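Werkstattbuch > Sport > Punktewertung Jahrespreis > Einträge Juni

Mittwoch, vormittags

Ich schreibe heute etwas länger, weil Nilmini Siddiqui ab nächster Woche die Wertung mit mir zusammen pflegt und sie den Stand aus diesem Heft nehmen soll. Es geht immer noch um die Punkteordnung für den Jahrespreis im Gurnetti-Verband, also um die Frage, wie man einen Ruderer mit einer Bogenschützin vergleicht, ohne dass sich eine von beiden Sparten beschwert. Beschweren werden sie sich trotzdem.

Ausgangslage: Es liegen 131 Meldungen vor. Jede Meldung besteht aus einem Formblatt des Vereins und einer Liste der Ergebnisse. Das Formblatt ist meistens in Ordnung. Die Liste ist es oft nicht. Manche Vereine schreiben »Platz 2«, ohne zu sagen, bei welchem Wettkampf, und ein Verein hat die Ergebnisse von zwei Jahren in eine Tabelle gesetzt, ohne Trennung. Ich habe diese Meldung zurückgegeben und warte auf Antwort.

Was seit dem letzten Eintrag gemacht ist:

Die Gewichtung der Wettkampfklassen ist jetzt in einer eigenen Tabelle und steht nicht mehr im Programm selbst. Vorher musste man für jede Änderung den Code öffnen, das war ungünstig. Die Klassen heißen weiter A (international), B (national) und C (regional). Innerhalb einer Klasse zählen Plätze bis 8. Alles dahinter bekommt keinen Punkt, auch wenn das Feld sehr groß war.

Über diesen letzten Satz bin ich nicht glücklich. Im Geländelauf ist ein zwölfter Platz bei einem großen Feld sicher mehr wert als ein dritter Platz, wenn nur vier gestartet sind. Ich habe deshalb gestern Nachmittag eine Variante gerechnet, wo die Feldgröße als Faktor hineingeht. Das Ergebnis: Die Läufer steigen stark, die Gewichtheber fallen stark, weil dort die Felder nach Körpergewicht geteilt sind und also immer klein bleiben. Das kann man so nicht lassen. Eine mögliche Korrektur wäre, die Feldgröße nur innerhalb derselben Sportart zu vergleichen. Dafür brauche ich die Starterzahlen der letzten Jahre, und diese haben wir nur für etwa 3 Sportarten vollständig. Ich lege die Variante zur Seite, aber lösche sie nicht. Sie liegt im Ordner »Oron«, wie alle Rechnungen, die nicht zur offiziellen Reihe gehören.
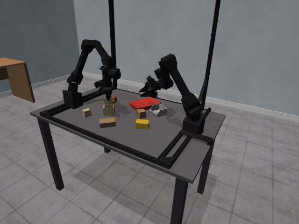
Simulation, grauer Arbeitstisch mit zwei Roboterarmen, Fliesenboden.

Zweiter Punkt, Mannschaften. Bis jetzt bekommt jedes Mitglied einer Staffel die volle Punktzahl. Beim Pitham-Pokal hat das im vorigen Jahr dazu geführt, dass ein Ersatzläufer, der nur im Vorlauf am Start war, in der Rangliste vor einer Einzelsiegerin stand. Sie hat einen freundlichen Brief geschrieben, und sie hatte recht. Ich habe jetzt folgende Regel eingebaut: Wer im Finale dabei war, bekommt die halben Punkte eines Einzelplatzes, wer nur im Vorlauf dabei war, ein Viertel. Für Ballsportarten passt diese Regel nicht, dort gibt es keinen Vorlauf in diesem Sinn, und die Einsatzzeit steht nicht auf dem Formblatt. Vorläufig: halbe Punkte für alle, die im Spielbericht stehen. Nilmini meint, man müsste wenigstens zwischen Einsatz und Bank unterscheiden. Ich bin derselben Meinung, aber die Spielberichte kommen teilweise als schlechte Kopie, und ich kann die Kreuze nicht sicher lesen.

Dritter Punkt, Para-Wettkämpfe. Sie werden in derselben Klasse geführt wie die übrigen, mit demselben Gewicht. Das war im alten Blatt auch schon so gemeint, aber eine Formel hat auf die falsche Spalte gezeigt, und die Punkte wurden als Klasse C gerechnet. Der Fehler ist wahrscheinlich seit zwei Ausgaben drin. Ich habe die alten Ranglisten nachgerechnet: Auf den ersten Plätzen ändert sich nichts, weiter hinten schon. Ob man die alten Listen öffentlich korrigiert, muss der Verband entscheiden. Meine Meinung ist ja, mit einem kurzen Hinweis.

Prüfung der Rechnung: Ich habe den Datensatz Khan (unser Testsatz mit den erdachten Athleten) durch beide Versionen laufen lassen, alt und neu. Die Abweichungen sind alle erklärbar, außer bei einem Fall von Punktgleichheit. Dort sortiert die neue Version nach dem Nachnamen, und das ist natürlich keine sportliche Begründung. Richtig wäre: zuerst der beste Einzelplatz in Klasse A, dann in Klasse B, und wenn es immer noch gleich ist, teilen sie den Rang. Ist noch nicht programmiert.

Nachmittags, Nachtrag

Telefonat mit dem Verband. Sie wollen, dass auch eine Jury einen Teil der Note vergibt, für »Haltung und Führung«. Ich habe gefragt, nach welchen Kriterien, und man hat mir geantwortet, dass diese noch formuliert werden. In der Tabelle habe ich eine leere Spalte dafür vorgesehen, mit Gewicht null — so läuft die Rechnung durch, und man kann später einen Wert eintragen. Ich möchte dieses Gewicht schriftlich bekommen, bevor die Meldungen gewertet sind, und auf keinen Fall nachher.

Offen für nächste Woche:
- Punktgleichheit programmieren (ich)
- Rückfrage wegen der Tabelle mit den zwei Jahren, wenn bis Freitag nichts kommt (Nilmini)
- Spielberichte: beim Verband nach den Originalen fragen
- Dopingsperren: Das Formblatt fragt nur nach laufenden Verfahren. Was ist mit einer Sperre, die im Wertungsjahr zu Ende gegangen ist? Im alten Reglement finde ich dazu keinen Satz.
- Sicherung der Gewichtstabelle, bevor wieder jemand darin sortiert

Das Passwort für die Ablage ist geändert, Nilmini hat es von mir mündlich bekommen.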